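About Hatudwood

Hatudwood compares grippers, arms, cameras and controllers for companies that plan to buy them. We opened in Carnesthorpe in November with two people, Cúc Ông and Đức Tăng, and that is still the whole staff. Cúc sets up the tests and Đức writes the reports.

Most of our comparisons start in simulation. A customer sends us the parts they want handled, and we put similar shapes on a table with other household items and run each gripper model against them.

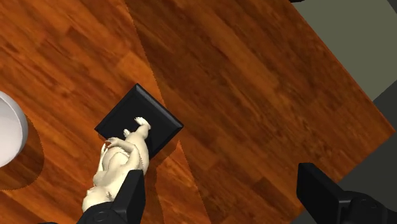
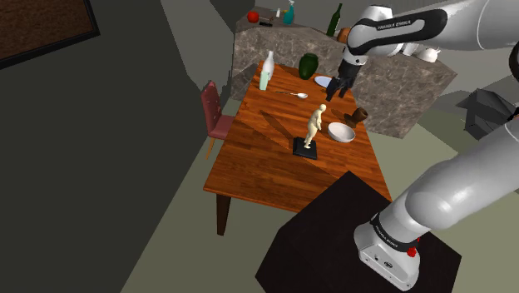 Our gripper reports cover two-finger models first, as those are what most customers ask for. Each model gets 30 grasp attempts per object from the same starting poses, and the controller settings are printed next to the results. Plain bowls and plates are easy to describe to a controller. The cream figurine on its square black base is harder, with a round head at one end and flat sides at the other, so we report grasps on the figure and grasps on the base separately. Camera views are compared the same way, one from over the room and one from close to the fingers.

The library now holds 261 test objects. Customers may pick their own set or use our standard list of 15.

We do not sell hardware and we take no commission. Past reports for Tekico and Baird can be read at our office by appointment.

Page last updated 30 December 2018.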